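Print this page | E-mail this page

How Does a Phone Call Find Your Phone?

My nephew asked me this one in the car in July, and I gave him a terrible answer. I said, "Um, towers." So I went home and did it properly, and this is what I should have told him.

When you talk on a cell phone, your voice goes in through a tiny microphone. The phone chops the sound into numbers, loads and loads of them every second, and then sends those numbers out as radio waves. You can't see radio waves or feel them, but they're zipping through your kitchen right now! The same family of waves brings music to a car radio.

Your phone isn't very strong, though. It can't shout all the way to your grandma's house. It only has to shout as far as the nearest cell tower, and the tower does the hard part.

Why are they called "cells"?

Phone companies split the land up into patches, and each patch is a cell. (Nothing to do with jail, which is what I thought when I was six.) Every cell has its own antennas. In the city the cells are small, as so many people want to talk at once. Out in farm country one cell can stretch for miles.

I grew up in Jarkport, and our tower stood on the hill behind the school. It was 224 feet tall and had a red light on top, and I used to think the light was the part that made the calls. Nope! The light is there so that airplanes don't bump into it. The antennas are the long flat boxes lower down.

So how does it know where you are?

This is my favorite bit. Every so often your phone whispers to the network, "Hi, I'm over here." It does this even when it's in your pocket. The network keeps a giant list of which phones are in which area. When Grandma calls, the network looks you up, sends a message to the towers near you, and your phone hears its own name and rings.

Matěj Paulík, who climbed towers for a living before he became my neighbor, explained it to me like a school office. The office doesn't run into all the classrooms yelling for you. It checks the list first.

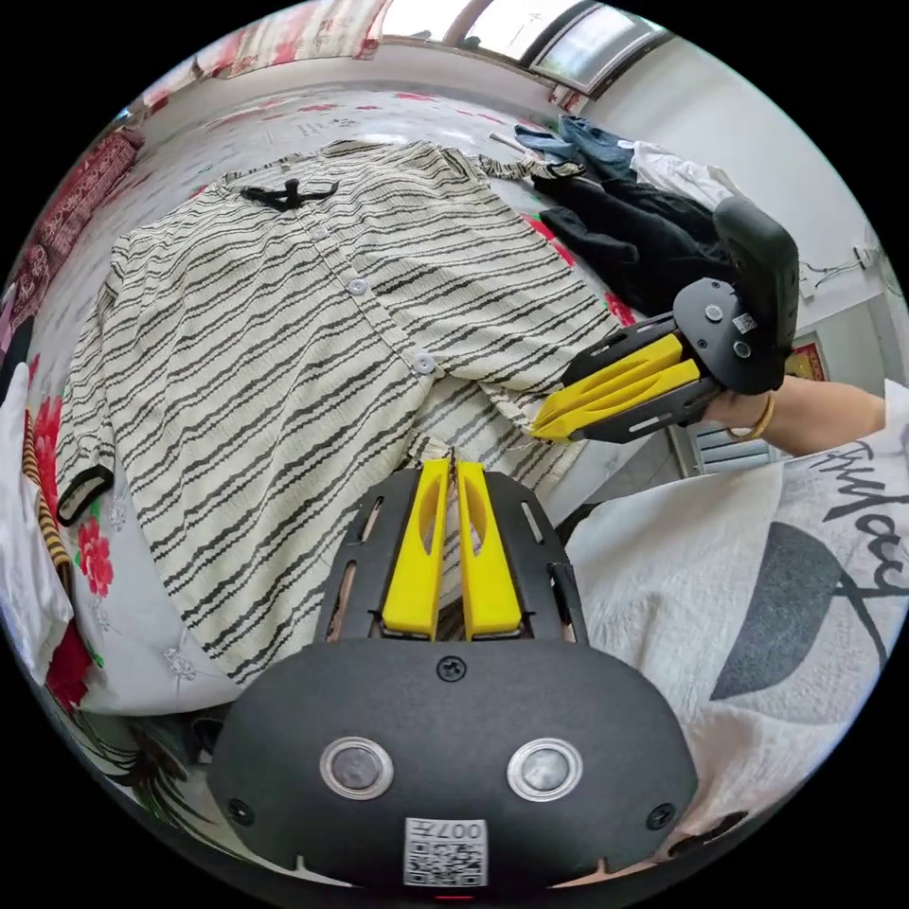 And what if you're moving? Say you're riding the bus and chatting to a friend. As you leave one cell, its signal gets weaker and the next one gets stronger. The network notices and passes your call across, like a baton in a relay race. That's called a handoff. It happens so fast that you usually don't hear a thing, but sometimes the baton gets dropped, and then you're saying "Hello? Hello?" to no one at all.

Try it yourself

Ask a grown-up if you can look at the little bars on their phone. Check them by a window, then in the basement or a closet. Fewer bars means the radio waves are having a hard time getting through the walls. Write down the best spot in your home and the worst one. Mine is the pantry, zero bars, every time.

Related pages
Why Do Phones Have Numbers?
What Is a SIM Card For?
Cables Under the Sea
Behrouz Mohammadi Builds a Tin Can Telephone

Contact us | © August 2023 Plitska Kids' Pages | Back to top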